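The resort course keeps getting longer and I keep wondering who asked

By Hadi Awad
December 2, 2025

The brochure for the rebuilt course at Retthorpe landed in my mailbox in the same week as the one for Hurham, and I had to check the covers to tell them apart. Both promise a "true test." Both say the layout respects the land. Both have a new back tee that adds 200 metres or more to the card, and both have put up the green fee to pay for it.

I've played Retthorpe since I was a teenager, when it was a scruffy paddock course with a tin clubhouse and a par three over a dam. You could get round in three and a half hours and be home for lunch. The dam is still there. It now has a stone wall, a fountain and a forward tee moved so far to the left that you can hardly see the water. I'm told this is more strategic.

My trouble with the word "championship" is that it doesn't commit anyone to anything. Retthorpe has never held a championship and, as far as I can find out, hasn't bid for one. What it has is 11 bunkers on the first two holes, most of them in spots that only catch people who were already having a bad day. A decent player flies the lot. My neighbour, who took up the game at 60, has started skipping the first hole altogether and joining us on the third tee.

The usual defence is that visitors want it. Zixuan Qin, who runs group bookings out of Hou and sends busloads of golfers our way every March, told me her clients ask for photos of the signature hole before they ask anything else. Fair enough. I then asked how many of them come back a second time and she changed the subject to the breakfasts. I'd like to see the return bookings before I believe the sales pitch, and no resort I've written to has been willing to show me.

Then there's the cart business. At Hurham the walk from the ninth green to the tenth tee is 292 metres, uphill, past a row of unsold villas. Walking isn't banned. It has simply been made unpleasant enough that most people pay for the cart, and the cart fee isn't in the advertised price. I walked it anyway, pulling a buggy with a squeaky wheel, and was asked twice by staff if I was lost.

I don't think every old course was a gem. Plenty were dull, and a few drained so badly they should have been handed back to the ducks. The greens at Retthorpe are far better than they were, and the new practice area is a real improvement for the juniors.

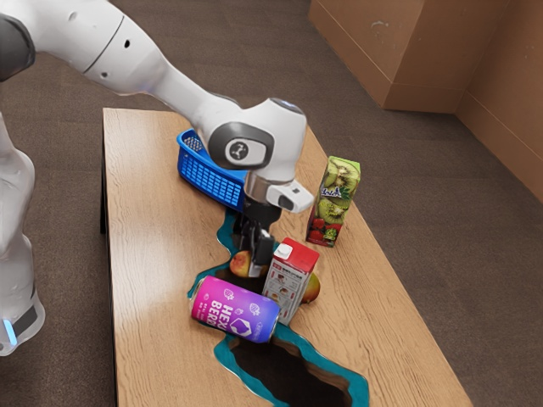 But good greens don't need another 200 metres in front of them. If you want to see money spent sensibly, go to Brusimum, where the club cleared some scrub, widened 5 fairways and left the rest alone. It's a short course by today's standards. The fourth is a silly little drop-shot hole that I have birdied once and doubled more often than I care to admit. The pro shop sells pies. On my last visit the car park was full, and the bloke in front of us was playing with his granddaughter off the same tees.

The Retthorpe people tell me stage two will include a new clubhouse and a "relocated" eighteenth. I've asked where it's being relocated to. So far I've had a reply thanking me for my interest, and another copy of the brochure.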